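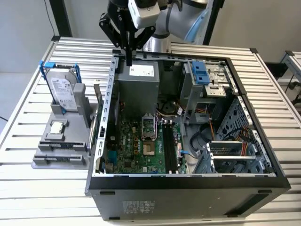
The gripper over our open Dell tower, with the CPU and the drive in the parts fixture.

Trenon Planner 2: review

We bought a license for Trenon Planner 2 in April to run a desktop PC assembly cell. The job is to put a processor, memory and a hard drive into a used tower. We had been using Ivby, which is free and fine for moving boxes, but it plans every motion the same way whether the arm is crossing open space or working next to a socket.

Setup took two days, most of it spent on the camera calibration. The manual sends you to a page that no longer exists. Once we found the right menu, the wrist camera calibrated on the second try.

The best part is the approach zones. You draw a box around a target, set a speed and a force limit for it, and the planner follows them every time the arm enters. Ours for the CPU socket starts 40 mm above the board. The lid on the socket stands straight up when it is open, so we added it as an obstacle by hand. The software will not pick up a thin part like that from the depth data.

Part detection is mixed. It finds the drive in its blue caddy without trouble. The CPU is harder, and we got steady results only after we gave it the fixture model and let it search inside the recess. Cables are not handled at all. If a wire has moved since your last scan, you need to scan again.

Planning is quick enough. A pick from the fixture to the board takes 18 seconds from start to finish at our settings, and very little of that is the planner thinking. The log viewer is slow with long runs and has no search.

A one-year seat cost us $944, and support is by email only. They answered both of our questions by the next morning. The Mathur driver is included, but the one for Jarkton arms costs extra, so check before you order.

We plan to renew. If your parts are large and your workspace is open, Ivby will do the same work for free.

Rating: 4 out of 5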